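Reading time: 3 minutes

We use cookies to remember your settings. Accept | Manage

Stundo Smoked Mackerel Spread: a review

The lid promises "real smokehouse flavor," and I have learned to be suspicious of the word real on a lid. I bought 3 jars of the Stundo mackerel spread, in plain, horseradish and dill, and ate them over a week on toast, on crackers and, once, on a cold boiled potato. The potato was the best of it.

Start with the ingredients. The plain jar lists mackerel at 61 percent. That sounds generous until you read on and find rapeseed oil, water, potato starch, tomato paste, salt, smoke flavoring and sugar. If the fish was smoked over anything, I don't see why the recipe needs smoke flavoring as well. Stundo's label talks about "slow traditional curing" and gives no hours, no wood and no place.

The texture is smooth in the way of something that went through a machine one time too many. I like a fish spread with a few flakes left in it. It does go on bread easily straight from the fridge, I'll give it that, and it doesn't leak oil into the crust the way the Wadix version does.

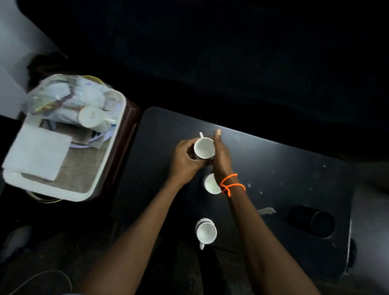
Does the horseradish jar have any heat to it?

Very little; it tastes mostly of vinegar for the first second and then goes back to being the plain one.

The dill is the odd one out. There's enough dill in it to notice, and it covers the sweetness, which was my main complaint with the other two. Why there has to be sugar in mackerel I don't know. Polo puts it in theirs too, so maybe somebody did a taste test and I'm outvoted.

Salt is high in all three. Two slices of toast with a decent layer and I wanted a big glass of water. Thin slices of cucumber help. Lemon helps more, and if you have to add lemon to get a fish spread to taste fresh, you may as well buy a tin of mackerel, mash it with butter and a squeeze of juice, and keep the difference. I did that on the last evening for comparison. It took me 7 minutes including washing the fork, and I preferred it.

Then there's the price. Lindqvist, the deli counter where I got mine, charges more for one small jar than I'd pay for two tins of decent fish. The jar is nice, thick glass with a proper screw lid, and I suspect that's where some of the money goes. "Small batch" is printed on the side, and my dill jar has batch number 813 stamped under it. Make of that what you like.

Once opened, the label says to eat it within three days. The plain jar smelled fine on day three and a little sharp on day four, so I'd believe them on that point.

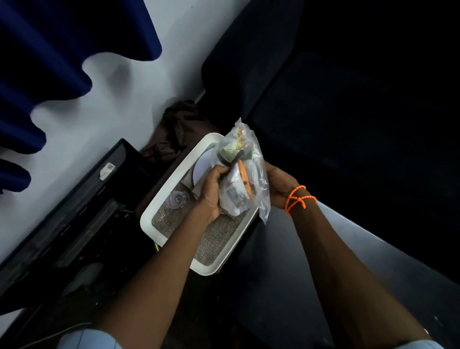 A reader wrote in after my Wadix review to say I was being unfair to the whole shelf, that spreads like these are meant for a quick lunch and should be judged against ham slices, and that the Stundo dill on rye with a pickle is as good as anything you'd get in a cafe.

I tried it her way. The rye does a lot of work there, and so does the pickle, but it was a decent sandwich and I finished it. I still wouldn't pay full price for it.

Plain: skip it. Horseradish: skip it, and buy a jar of actual horseradish. Dill: fine if it's marked down. I've got half a jar left and it will probably go on potatoes.

Contact | Copyright, all rights reserved | Back to top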